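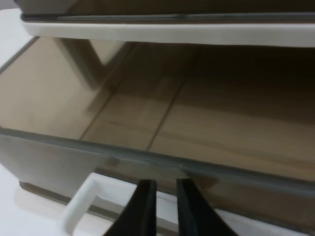
Wrist camera view: both fingers open beside the pull of an open drawer.

6 min read

Section 6. Comparing two finger sets on the drawer task

Drawers are a wonderful test for a gripper! The pull is small, the front is smoky plastic that many cameras handle badly, and a finger shape that looks great on blocks can feel quite different on a thin white loop. Run the whole section with the Dunby fingers first, then again with the Westness set.

1. Power down the arm and fit the first finger set. Tighten both screws by hand, then with the key.

2. Start the controller and load the drawer profile. Set the speed to 82 for the first pass.

3. Bring the wrist over the drawer front and check the live view. You want both fingertips and part of the handle showing — if the handle is completely hidden, tilt the wrist and look again.

4. Close on the pull slowly and draw it straight out.

CAUTION: Keep your hands off the table while the arm is enabled.

5. Open the fingers, back away, and park the arm clear of the fixed camera.

6. Save one still from the fixed camera.
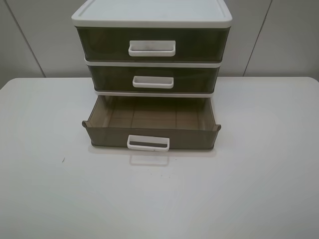

Fixed camera view: bottom drawer out, upper two closed.

7. Push the drawer shut and repeat from step 3. Once you like the motion, raise the speed to 90 and try again (this is the fun part).

8. Swap fingers and start over from step 1.

NOTE: The handles on this unit aren't all alike. The middle one is narrower than the top one, so log each drawer separately.

NOTE: Tabletop reflections can fool the handle detector. Libor Rusnák's fix is to draw the search box so it ends at the bottom of the drawer front — simple, and it works beautifully with both finger sets.

Write the finger set, drawer and speed beside every run, then go on to Section 7 for the camera settings.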